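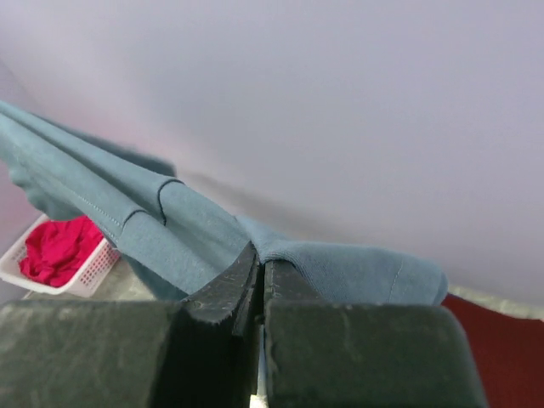 Folding week at the Prostthorpe club

The laundry task for the Barasa student round is worth 100 points, and most of them go on the fold. The grasp counts for very little on the score sheet, so for most of August we treated it as finished. It wasn't.

Thick knits are the problem. A tea towel gives a clean edge to aim for. A sweatshirt lies in ridges, and our detector happily picks the top of any ridge it likes. Close the fingers there and you may get one layer or three. The controller can't tell the difference, as the gap between the fingertips reads nearly the same either way.

Irfan Latuheru rewrote the approach step. The wrist now comes in at a shallower angle and closes in 2 stages: a light pinch, a short lift, then the full grip. If the cloth slips during the lift, the arm opens and tries again a little further along. It is slow, but the log is much easier to read.

Other changes:

Rono (our planner) no longer aims for seams. It kept mistaking shadows for them.

Lift speed is down to 2 cm per second on knits.

The fingertips stay as they are – scuffed ones grip wool better than the new set did.

Next job is 100 logged grasps on mixed clothing, with no code changes in between. After that we move the whole lot over to the Jusov arm and find out which of our offsets were typed in by hand.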